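Kitchen and stores people wanted - Tava, Riltthorpe

Right, we need people and we need them before the September rush, so apologies if this reads like a shopping list. It sort of is.

Tava is a supper kitchen and takeaway counter at the bottom of Leung Street in Riltthorpe, next door but one to the old Stasetti ice cream parlour (still shut, no we don't know either). Noodles, dumplings, flatbreads, two soups, a curry that changes. Open from late morning through to 10pm. We also do trays for offices and the odd wedding, and it's the trays that have got out of hand. Last month we sent out 1345 portions on tray orders alone. Good problem, still a problem.

So. Jobs going:

Prep cook, full time
Prep cook, part time (mornings)
Stores and deliveries person, full time
Counter staff, evenings, part time

Prep cooks

You'll be chopping, portioning, folding, labelling, and then chopping some more. Start is 7am for the full timer, 8am for mornings. Yasir Virk runs prep and he'll be the one training you. He is fussy about knives and about labels, and fairly relaxed about everything else. Radio's on till we open.

We don't need a catering qualification. We do need you to have worked in some sort of kitchen before - school, pub, care home, your uncle's cafe, all fine - and to be all right on your feet for a whole shift. Food hygiene level 2 would be handy. If you haven't got it we pay for you to do it in your first month, and it's paid time, not something you do on the bus.

Dumpling folding: we'll teach you. First batches go to staff lunch however they come out. Yuk-lan Ng does the folding sessions herself, mid afternoon when it goes quiet, and most people are quick enough within a fortnight. If you already fold, say so in your message becuase that moves you up the pile.

Full time is 38 hours over five days, with one weekend day most weeks. Part time mornings is 20 hours over four.

Stores and deliveries

This one is a new job. Up till now it's been whoever was nearest the back door, and it shows. We want one person who knows what's on the shelves, what's in the freezer, what's coming and what's late. You'd be checking deliveries in, rotating stock, doing the order with Jui-lin Liao, keeping the cold room log, breaking down cardboard (so much cardboard), and taking tray orders out in the van round lunchtime.

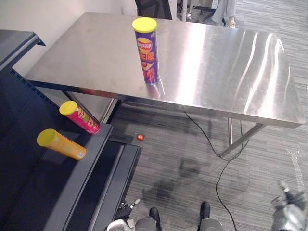

Full clean driving licence for this, and you need to be over 21 for our insurance, sorry, can't bend on it. The van is small and a manual. Lifting is part of it: rice comes in 20 kilo sacks, oil in drums. There's a trolley and a decent ramp but you will be carrying things. If that's a difficulty talk to us, we might be able to swap bits around with the prep side.

Spreadsheets a bit. Jui-lin has a stock sheet which works but has grown. If you can sort it out without losing anything she'd be delighted. If you can't, you only have to be able to type numbers into it.

Hours are 8am to 4.30pm, half an hour for lunch, five days. One Saturday in three. No evenings unless there's a wedding on, and those are paid at time and a half and you can say no.

Reading a bit of Chinese or Romanian would be useful as some of our suppliers' paperwork comes in one or the other. Not essential, there is always somebody to ask.

Counter staff

Evenings, 5pm to 10.30pm, between two and four shifts a week. Taking orders, bagging up, phones, tables (there's only six), drinks, closing down at the end. Ovidiu Neagu looks after evenings. Would suit a student or someone with a day job that finishes early. You need to be polite when it's busy and there are people three deep waiting on bags. 18 plus please because of the licence.

No experience needed here at all. You get two shadow shifts, both paid, before you're on the rota properly.

Pay and the rest of it

Prep cooks: £13.10 an hour
Stores and deliveries: £13.80 an hour
Counter: £12.75 an hour plus tips

Tips are split across everyone who worked that day, kitchen included, weighted by hours. Paid every two weeks. Rota goes up three weeks ahead and we do stick to it mostly.

Also: a meal every shift, and you can take home what's left on the soups. 28 days holiday for full timers, pro rata for the others. Shoes - we put £40 towards a pair of proper non slip ones after you've done a month. £100 for any member of staff who brings in somebody who stays three months, and £500 split between the kitchen at Christmas if we pass our hygiene inspection with a five again. We did last year.

What's not so good, so you know. No staff parking, and the street is permit only until 6pm. The 101 bus stops right outside, last one back towards the station is 10.50pm, so evening people usually make it. The kitchen is hot in summer. The changing room is really a cupboard with hooks. We're closed for the first week of January and that comes out of your holiday.

How to apply

No long forms. Send us a message with:

your name and a phone number
which job (or jobs, you can go for more than one)
where you've worked before, a few lines is plenty
when you could start
any days you definitley can't do

CV if you've got one. Drop it at the counter between 2pm and 4.30pm, or use the contact page on this site and put JOBS in the subject line or it goes in with the catering enquiries. Please don't ring at lunchtime.

Laurențiu Crăciun reads all of them and will get back to everybody, even if it's a no. Might take him a week. If you've not heard after that, chase him.

For the kitchen jobs we'll ask you in for a chat and then a paid trial shift of four hours. Stores, a chat and a quick drive round the block. Counter, just the chat.

You'll need to show right to work documents before the trial, originals not photos. Anyone who applied in spring and didn't get a place, do try again, we had two jobs then and four now.

We'll take the ad down when the jobs are gone. Stores is the most urgent.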